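Hosovach @hosovach
2021-09-11

A thread about packing tape, cardboard and one white wall. I am sorting our packing corner at Dokden for the second time this year, and I promised some of you to write down how it goes. 1/

For those who are new: we are a small workshop, we repair and send out desk lamps. The packing corner is in the back, between the wire shelves and the door. It is not big. In May I moved everything out of it, cleaned, and moved everything back in nearly the same order, so you can imagine how much it helped.

The problem was always the same. Boxes flat, boxes open, boxes inside of boxes. When an order came, I was looking for the right size for longer than I was packing the lamp.

So this time I began with the boxes. I took every one out into the corridor and sorted them by the longest side. No other system. I tried before by supplier, by customer, by "nice" and "less nice". The longest side is the only thing I ask myself when I hold a lamp in my hand.

I keep now 6 sizes. Before it was 27, if I count also those which came with some delivery and which I kept only because they were strong. It is difficult to throw away a strong box. I gave most of them to a neighbour who is moving to Qaisi in the next weeks, so they will have one more journey.

The tall boxes stay standing. I know that many people fold them flat and it takes less space, I agree. But we use the tall ones for floor lamps almost every day, and to build the same box each morning made me a bit angry.

Second thing: loose sheets of cardboard. We cut them from old boxes and put them between the lamp and the side of the box. They were on the floor, behind the door, under the table. Some of them were used so many times that the surface became shiny.

My rule for the sheets: if it has a deep fold in the middle, it goes to recycling. If it has only a curled corner or a scratch, it stays. A customer does not look at the corner of a sheet which is inside of the box. I never had one complaint about this.

Third thing: tape. I must confess I did not know how much tape we have. I found it in the drawer with the bulbs, in the tool case, in the kitchen (in the kitchen!), and one roll in the pocket of my winter coat.

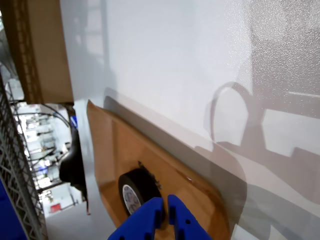 Black tape on its sheet of cardboard, against the white wall. The core is white.

The black one I use for marking and for holding things together while I work. For closing the box we have brown paper tape from Voltley, the one which you must make wet. I was against it in the beginning, because of the sponge and the water near the lamps. Now I like it more than any other. It holds well on dusty cardboard too.

A question from the last time was: how do you find the end of the roll? I fold a small triangle at the end each time I finish. I learned it from my grandmother, who did it with the tape for parcels at the post office. When I forget the triangle, I use my nail and some bad words.

Another one asked if black tape leaves glue. On cardboard I don't care. On painted metal yes, a little, after a long time in the sun. I take it off with cooking oil on a cloth, then soap. Please try it first in a place where it is not seen.

And do not use black tape for the outside of a parcel, at least not where the label goes. The pen does not write on it and the label came off on me two times. Both parcels came back to us after a long holiday somewhere.

Now the wall. Several of you wrote me in May that the corner would look better in a colour. I thought about it, I even bought a small pot of green. But I check the lampshades in this corner before they go out, and next to green every shade looks a little ill. White stays.

The green pot is still here if somebody near wants it. It is opened but I used only a spoon of it, on the back of a drawer.

What I did change is where things hang. Rolls of bubble wrap were on a hook and each time I passed, they fell. Now they stand in a bucket. It is not beautiful, it works since 2 weeks without one fall, so I am satisfied.

The wire shelves I left as they are. I like that air goes through and that dust does not stay so much. For small things they are bad, screws fall through and you find them with your foot. Small things I put in shallow trays, paper on the bottom, and only then on the shelf.

How many lamps go through this corner? I looked in the book: around 400 in a year. It is less than I was thinking. When you pack with one knee on the box it feels like thousands.

Somebody will ask about the scissors, so I write it already: they are on a string. The string is tied to the table. Before the string I bought a new pair every few months, and then found the old ones all together behind the flat boxes.

I have not decided about the filling. At the moment we use torn newspaper and what comes in other people's parcels. It is free, but the newspaper makes black fingers and sometimes a black mark on a light shade. I would like to try shredded cardboard. If you have a machine for it at home or in a small shop, please tell me how loud it is. We have a dentist upstairs.

Also not solved: the long tubes. They do not stand, they do not lie, they roll. For now they are behind the door and the door does not open completely.

I will write again when the tubes have a place. Questions about the wet tape you can put under this post, I answer in the evening when I have clean hands.

Small correction to the post about the sheets: I wrote that a scratch is fine. A scratch is fine, but if the sheet smells of oil or of food it must go away, also when it is flat and perfect. Lampshades of fabric take every smell - I had once a whole shade which smelled of onion and I had to hang it outside for days.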